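Tape grid on a shared prep table - worth it or overkill?

kdufour
Posts: 53
October 31, 2024
Table's one big grey-brown slab, no lines, and everybody spreads out till theres no room for a pan. Finally taped it into sections last night, blue tape. One pan per section is the idea. Corn chowder on Saturday so I want it sorted by then. Too much?

jerley_g
Not too much. We did the same at the Dusum kitchen in March, cut the arguing way down. Pic?

kdufour
One saucepan and one ear of corn out so far, just testing spacing.
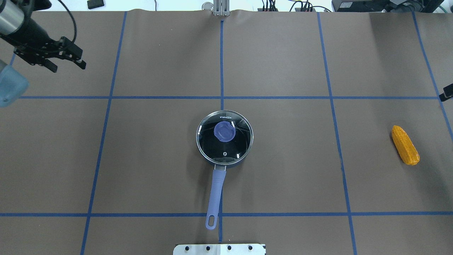

Blue tape, the blue pan and the corn. Lid says KONKA.

losell762
Pan's sitting right on a tape line?? Kinda defeats the purpose. And some of those lines slant. I'd pull the slanted ones and redo with a yardstick.

kdufour
Slant doesnt bother me, it's a table. Pan I can move.

jerley_g
Agree w/ kirsten, leave it. Bigger deal is a hot pan on tape - glue goes gummy and you're scraping for a week. Trivet in the middle of each box.

losell762
Still say straighten it. Crooked boxes = somebody gets the small one and complains.

Giuliana S
How's the glass lid? Want one w/ a vent like that, mine rattles like crazy.

kdufour
Fine so far, only had it 18 days. Knob's easy to grab. Will get trivets tmrw, tape stays for now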